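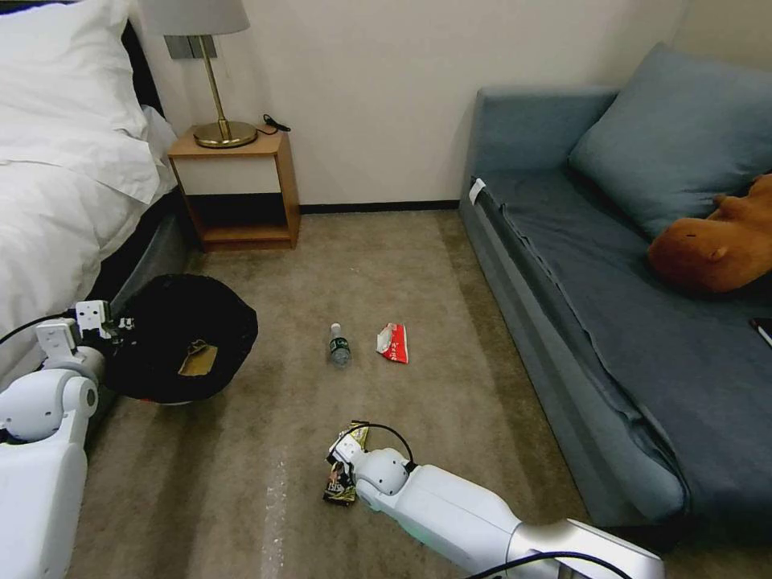 Last changed: 17/05/2019

Print | E-mail
Reading time: 2 minutes

Robots on the bedroom floors

At the Turnevau in Pendness, the housekeeping team now shares its work with a two-armed robot. It collects litter from the carpet; beds and bathrooms stay with the colleagues.

"My back is thankful," says Hajnalka Győri. Toon Verstraete is more careful: he wants the working hours fixed in writing before November. 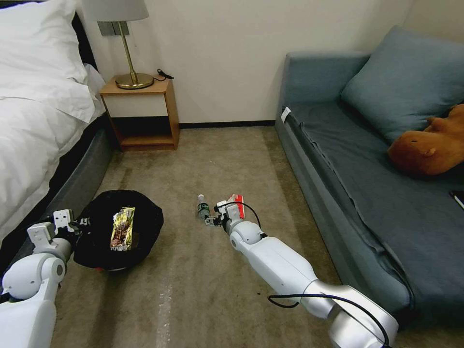
Litter round at the Turnevau, with a bottle still on the carpet.

Questions go to Bhavana Namboodiri, staff office.

Contact | © Turnevau | Back to top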